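PRESS RELEASE - for immediate use
2022-11-04

Brornovine students through to Surniline handling final

The robotics club at Brornovine College has got a place in the final of the Surniline Challenge, the student contest for machines that pick up and sort everyday things. 67 teams entered. Final is at Briltow.

The team is led by Alina Zamfir and Amrit Gill, both second years. Started in August, mostly evenings. Their task is soft goods - cloth bags, drawstrings, anything that folds up on itself when you grab it.

"Boxes were fine by the second week," said Alina Zamfir. "Bags are horrible. You pull the cord and the whole thing goes somewhere else."

The club teaches its system, named Yaman, by having members do each job by hand with a held gripper and recording it. So far they have 2396 recordings. Every member has done at least 54, including club tutor Stela Ardeleanu, who says hers are the slow ones.

In the qualifying round Yaman was given 100 tries at closing and moving a bag and scored high enough to go straight thorugh without a play-off. 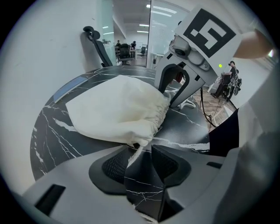
Work before the final is on cords, mainly where to take hold and how hard to pull. Amrit Gill is also rewriting the part that decides when to let go, "which at the moment is a bit of a guess".

New members welcome, no experience needed, any course. Sessions are after teaching hours and there is usally a spare gripper.

Press contact: Anca Bogdan, Brornovine College press desk. Interviews with the team can be arranged, please ask early as exams are coming up.

ENDS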